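Support > Nestden laundry line > Ticket 107 > Notes

Consuelo Pastor here again, morning shift. So the arm still slows right down whenever it gets to the brown towels! The blue and gray cloths are fine, they've been fine since the Kaltine update in January. I tried the grip setting at 200 and then at 300, and 300 was maybe a little better (I left it there).
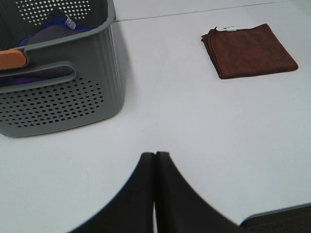

Wrist camera, station 2: brown towel folded on the table, basket with the blue and gray cloths.

The bigger thing for us is the waiting. I used to fold all shift, and now I mostly stand by and straighten corners, so every pause is me with my hands in my pockets. Chacko on nights says the same. We don't mind the change, my wrists sure don't, but could Grumside look at the timing for the brown ones? I'm at the station until 3 if you want to call. Leaving this open.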